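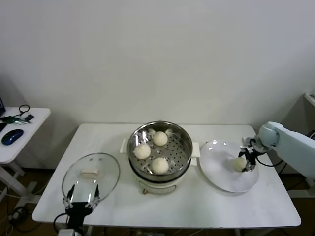
4. Setting Up Your First Release

Home Guides Releases Payouts Forum Log in

May 2018
By Jolanta Piątek

You have an account, a finished record, and probably a sales email from Ploletti promising that the whole upload takes minutes. Set aside an evening. The steps below cover a full-length album sent through the Ploletti dashboard by a band with no label.

1. Open Releases and choose New. Pick "Album" even if the record is short. The "Mini-Album" type exists in the menu, but two of the stores we deliver to ignore it and file the thing wherever they like.

2. Type the artist name exactly as it appears on your earlier releases. Capitals count. Brastari went out once as BRASTARI and spent until July with two artist pages, one of them holding a single song and no photo.

CAUTION: The "Match my artist page" button is a guess made by software. Open the page it suggests and look at it before you accept.

3. Upload the audio as WAV files, one per track. The form will take MP3s without a word of complaint. Don't let it. Whatever the help text says about "smart enhancement," you can't put back what the MP3 threw away.

4. Leave "Loudness Boost" off. It is on by default. If your mastering engineer did the job, you paid for those levels already. I have compared both versions of the Granine record on decent speakers, and the boosted one is louder and worse.

5. Enter the songwriter credits for every track, using legal names. Stage names go in the performer field. Settle the splits with the rest of the band before you type them in – changing them later needs a written yes from everyone listed, including the drummer who quit.

Note: Tapio Hämäläinen has asked me to say that the split percentages on this screen cover recording income only. Publishing money is handled somewhere else entirely, and ticking "Collect everything" does not change that.

6. Add the cover. No web addresses, no prices, no store logos. Rejections come back as "artwork issue" with no further detail, so keep the layered file handy.

7. Choose a release date well ahead. "Instant Release" means instant for us and whenever they get to it for the stores.

8. Skip the Promo Pack. The sales page offers placement on 142 playlists. Elīna Kalniņš went through the list for her band Oksanen and found that most of them had fewer followers than the band did. The campaign brought in nearly 600 plays, and the mailing list did not grow.

9. Read the summary page line by line, then press Submit. Save the confirmation as a PDF. Support will ask for the release number, and the dashboard hides it once the status changes to "In Review."

If the status reads "Error 3166," one of your track titles contains a character the system dislikes. Try removing curly quotes first, then brackets. The error box says to contact your label, even when you don't have one.

Payout settings are covered in section 5.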